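Why Do White Walls Get Dirty When No One Touches Them?

Ask anyone in your house who made the gray smudge in the hallway and you will get the same answer: not me.
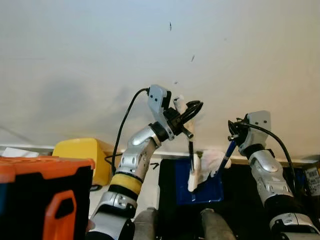

Strangely, everybody might be telling the truth. A wall can get grubby all by itself, even if every person in the building keeps their hands in their pockets. To find out how, we need to talk about dust, grease and a little bit of physics. Sorry about the grease.

What is dust, anyway?

Dust is a mix of whatever happens to be small. There are threads from your socks, grains of soil from the yard, pollen, soot, crumbs and flakes of skin. Yes, some of the skin is yours. You were finished with it.

The biggest bits drop to the floor quickly. The smallest ones are so light that the air in a room can carry them for hours. Every time you open a door or chase the cat, up they go again.

How does it stick to something straight up and down?

You would think dust would slide off a wall. Part of the reason it doesn't is that paint is bumpier than it looks. Under a microscope, even smooth paint has hills and valleys, and a tiny speck can park in a valley quite comfortably.

Specks are also so light that gravity hardly bothers them. Very weak pulls between the speck and the paint are enough to hold it in place. You are much too heavy for this trick. Please don't test it.

Then there is the grease. When somebody fries onions, tiny drops of oil float away from the pan. Some land on the walls and leave a thin sticky coat, and the next dust to come along gets stuck in it. This is why the wall near a stove feels tacky and the one in the bedroom usually doesn't.

The case of the stripy ceiling

Nermin Duman lived in an old house where faint gray stripes appeared on the ceiling, as neat as ruled paper. Her brother was blamed, although he was 4 feet tall and the ceiling was not.

The real culprit was temperature. Behind the ceiling were wooden beams with fluffy insulation packed between them. Wood lets heat escape more easily than the fluff does, so in winter the ceiling was slightly colder under each beam. Drifting specks tend to settle on colder spots, and a bit of dampness there can help them stay. After a few winters, you could see where every beam was. Grown-ups call this ghosting. Her brother called it an apology he was still owed.

Why white shows everything

White paint bounces back most of the light that hits it. A dark speck soaks light up, so your eye jumps straight to it. A brown wall may have just as much dust on it, but it keeps quiet about the matter.

Try it yourself

You need two index cards, some petroleum jelly and three days of patience.

Smear a very thin layer of jelly on one side of each card. Tape one up in the kitchen and one in a bedroom, sticky side facing out (ask first, and use tape that peels off easily). Leave them alone. When the three days are up, look at both with a magnifying glass. Which card caught more? Can you spot a thread, or a hair?

Wash your hands afterward, and not on the wall.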